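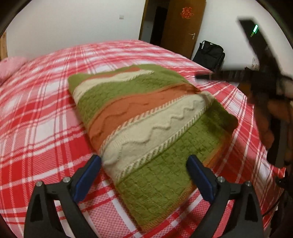
## 4. Folding and putting away striped knits

You're past the hard part (washing, section 3) and on to the part I love most! A chunky knit with good stripes is a pleasure to fold, and the stripes do half the measuring for you. Everything in this section works for blankets, wraps and heavy pullovers. The steps follow Nerys Probert's method from the Prerkelow knitting weekends, with a couple of additions from Châu La, who folds faster than anyone I've met.

**You will need**

- a made bed or another wide, clean surface
- one cotton storage bag (the Eynon medium is a good fit)
- a strip of acid-free tissue, 22 inches long

### 4.1 Laying out

1. Smooth the bedding first. A plaid sheet is a real gift here – line your knit up with the checks and you'll have it square in no time.
2. Lift the knit with both hands underneath and set it down in the middle of the bed.
3. Unroll any ribbed parts with your palms. Work out from the center and let the fabric relax as you go.
4. Bring the stripes into line with each other. Pat them into place, please, no tugging!

> **Caution:** Never hang a heavy knit by one corner while you decide where to put it. The stitches at that corner carry all the weight and will stretch.

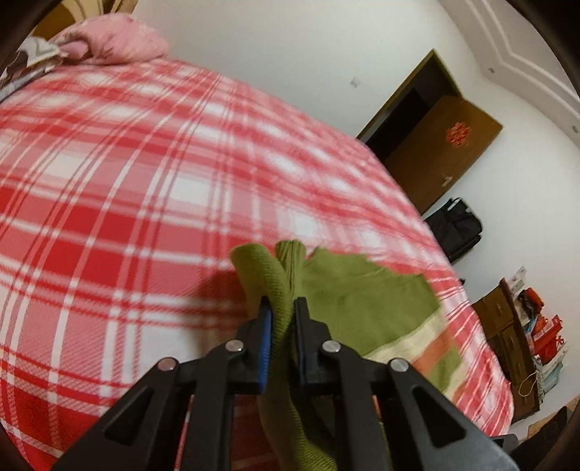 *Fig. 4-2. Green knit, bunched and partly raised off the plaid sheet.*

If a section has twisted into a rope, put the whole thing back down and open the twist on the flat surface. Start at the loose end. Thick stitches can hold a twist stubbornly, so give it a minute and try again.

### 4.2 Folding

1. Fold the long sides to the middle, leaving a gap of 2 inches between them.
2. Lay the tissue in the gap.
3. Fold in thirds from the bottom. Textured bands (cables, zigzags, raised grids) should face outward, where they won't get crushed – and they look wonderful on a shelf.
4. Slide the bundle into the bag, folded edge first.

**Note:** Refold every 14 weeks, along different lines. I do mine in November when the thick blankets come out anyway, and count forward from there.

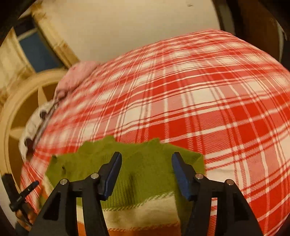
**TROUBLESHOOTING: Peaks, creases and doubled corners**

**Small peaks along an edge.** There's spare fabric underneath. Slide a flat hand in from the nearest side and ease it outward until the edge settles.

**A corner folded over on itself.** Open it before you do anything else. A doubled corner makes the whole bundle lean, and you'll feel the lump through the bag.

**A deep crease through ribbing.** Stroke along the ribs, never across them. If it stays put, mist lightly with plain water, leave the knit flat until it's fully dry, and go back to 4.1, step 3.

**Stripes won't meet.** Check the border stitches first. A braided border is often firmer than the band beside it, so match the borders and let the softer bands follow.

For blankets too big for the Eynon bag, see section 5, which covers the Zameck chest.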